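Section 4. Hand Gripper Set-Up and First Recording

This section is for club members who have finished the safety sheet and have a station assigned. Work in pairs, one operator and one recorder. If the recorder is new, ask Chie Hoshino or Magdalini Giannakopoulos to sit in on the first session.

4.1 Before you start

1. Sign the station sheet and write down the number of each gripper you take.
2. Clear the tabletop. Bags and drinks go on the side tables.
3. Run power cables along the floor, away from the operator's chair.
4. Wipe the finger pads and the faces of the tag cubes with a dry cloth. Do not use alcohol on the printed tags.
5. Open and close each gripper 5 times. The jaws should move freely and meet evenly. If a linkage sticks, put the gripper in the repair bin and take another.

CAUTION: Keep your fingers out of the linkage while the jaws are closing.

4.2 Starting position

1. Sit at the edge of the table with both forearms free to move.
2. Hold one gripper in each hand over the table.
3. Bring the grippers close together in front of you, with the tag cubes in view of the head camera.
4. Hold still until the recorder says "ready." 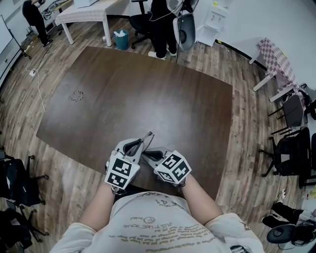 5. Move both grippers slowly apart, then back to the starting position. The recorder checks that both tracks appear in Mirent.
6. If one track drops out, turn that wrist slightly and repeat step 5. After 2 failed tries, restart Mirent and begin again from step 1.

Note: Long sleeves can slide over the cubes. Roll them up or wear a T-shirt.

4.3 Checking the gripper cameras

1. Open the left gripper view, then the right.
2. Confirm that both finger pads are visible and that the picture updates as you move.
3. Raise each gripper and turn it toward the far end of the room. Look for smears on the lens, which show up most clearly near the ceiling lights. 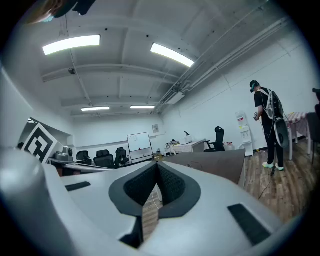
4. Lower the gripper and record a test clip of 30 seconds.
5. Play the clip back from the start. Delete it if it stutters, and check the cable before trying again.

CAUTION: Other pairs may be walking around with equipment on. Look behind you before pushing back your chair.

4.4 Saving

Save to the Vinbridge folder under your pair name. Leave at least 690 MB free on the station drive when you finish. Report missing clips to Tsutomu Takagi before the next meeting.

Section last revised 2019-10-24.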